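The Cool Side of the Bed
Why a woven mat may be the best thing you can do for your bedroom before summer

By Vicente Henríquez
2020-04-03

The first night I slept on a woven mat I woke up at six with a pattern of fine lines pressed into my left cheek and a feeling I hadn't had since the previous winter: I had slept straight through. No kicking the sheet off, no flipping the pillow, no standing in front of the open refrigerator at two in the morning pretending to look for juice.

That was at my in-laws' house, where a mat goes on the bed every April and comes off again when the evenings turn. My mother-in-law couldn't believe I'd grown up without one. "So what did you lie on?" she asked, and when I said sheets, just sheets, she laughed so hard she had to put down the laundry.

I've been hooked ever since. I now own 2 of them, one for our bed and one that travels between the guest room and the porch, and I've talked half my street into trying it (my next-door neighbor held out the longest and is now the worst bore of all on the subject).

The idea couldn't be simpler. Narrow strips are packed tightly side by side and woven into a flat, firm sheet that goes over the mattress or straight onto a platform. Cloth hugs you and holds on to the heat. A mat lets you lie on top of it, and air finds its way under your back and knees whenever you shift. You feel the difference within a minute - your skin stops sticking to things!
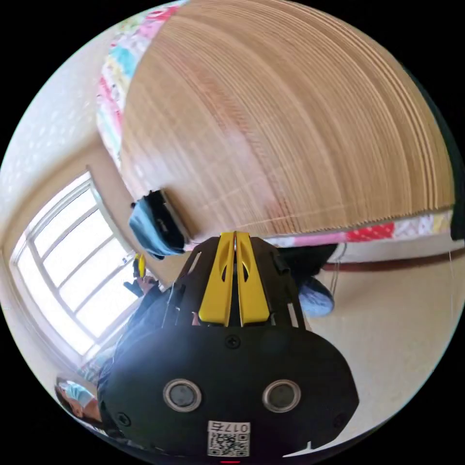 Home & Rooms Desk

What I love most, though, is how a mat looks in a room. Tan and light brown strips lie so close together that you read them as one surface, and then you lean in and it's all lines. Against a white wall it warms everything up. In our bedroom, which gets the late sun, it goes nearly gold for twenty minutes before dinner, and I have been known to go in and just stand there.

Buying one takes a little patience. Run your palm across it in both directions before you pay, and then do the same with the back of your hand, which is fussier. You're feeling for any strip that lifts or catches. Look hard at the edges too, where the wear begins. I bought my first from Famside, a small home store a few towns over, and the binding has held up beautifully through 13 months of use. The second came from Khúc, a family workshop that still finishes every border by hand, and it's the finer weave of the two. Measure your mattress first. I didn't, and spent a whole season with a strip of bare sheet down one side.

Looking after a mat is mostly wiping. I use a cloth wrung out until it barely feels damp, working along the strips and never across them, and then I prop the mat near a window for the afternoon. A new one may smell grassy for a week or so. I like it, my wife doesn't, and we compromised by airing it on the porch.

For storage, roll it - please don't fold it. A fold makes a crease, and a crease turns into a crack by the next year. Ours goes into an old cotton sheet, tied at both ends, and stands upright in the closet behind the coats.

As for sleeping on one, start with a thin cotton sheet over the top if the firmness bothers you. By the third night I'd pulled mine off.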